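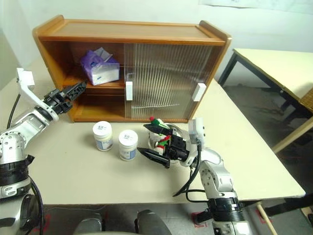
Home News Business Technology Community Contact

Robot learns to tidy a cabinet by following its operator

Last updated: February, 4:40 p.m.
Reading time: 3 minutes

A company in Huerta is teaching a two-armed robot to put away household items by having people steer it through the job from a few feet away.

Trulirix, which moved into the former Masine furniture warehouse last year, has recorded 1073 runs of the task so far. In each one, an operator holds a pair of hand controls, and the robot's arms copy the movements as they are made. The positions of the joints and the view from the robot's head are saved together and later used to train the software that will run the arms without a person.

The work is done at a cream-colored table with a low wooden cabinet standing at the back. One half of the cabinet is open, with a shelf across it. The other half is closed off by ribbed sliding doors with small white handles. Tissues, screw-top jars and other small items are moved in and out, one or two at a time.

"Open shelves are the easy part," said Brenda Pearce, who manages the project. "The doors take longer. You have to catch the handle with the side of a finger and push it along without lifting, and you can't feel it the way you would with your own hand."

The operators see what the arms are doing but get no sense of touch through the controls. Pearce said most new operators squeeze too hard in their first week and then become too careful. The company asks for 100 practice runs before any of a person's work is kept.

Not every run is used. Of the 1073 recorded, 752 have passed review. The rest were set aside for dropped items, long pauses or cases in which an arm bumped the cabinet. Some of those may go back in later, Pearce said, as the team wants the robot to see how an operator recovers from a poor grip.

Agnese Ķēniņš, a senior operator, works the morning shift. She came to the company from a packing plant and had not used a robot before.

"You stop thinking about the controls after a while," Ķēniņš said. "What I still think about is where the other arm is. If I am reaching for the shelf with the left, the right has to stay out of the way, and it may already be holding something."

She said the order of the steps is left mostly to the operator. Two people may clear the same table in different ways, and both versions are kept. Items are put down in new spots before each run so that the software does not simply learn one path.

The trained software, called Clomusora, has been tried on the shelf portion of the task. Pearce would not give a success rate and said the tests were at an early stage. The sliding doors have not been tried without an operator. A staff member stands by with a stop button during all tests, as well as during the operator sessions.

Trulirix plans to reach 1195 recorded runs before changing to a different cabinet with hinged doors. Pearce said the company has also looked at guiding the arms directly by hand, with the motors loosened, but found it awkward for jobs that need both arms at once — one person has to stand between them and often blocks the robot's view.

The company is hiring two more operators for an evening shift. Training is paid, and applicants do not need a technical background.

Previous story Next story Back to Technology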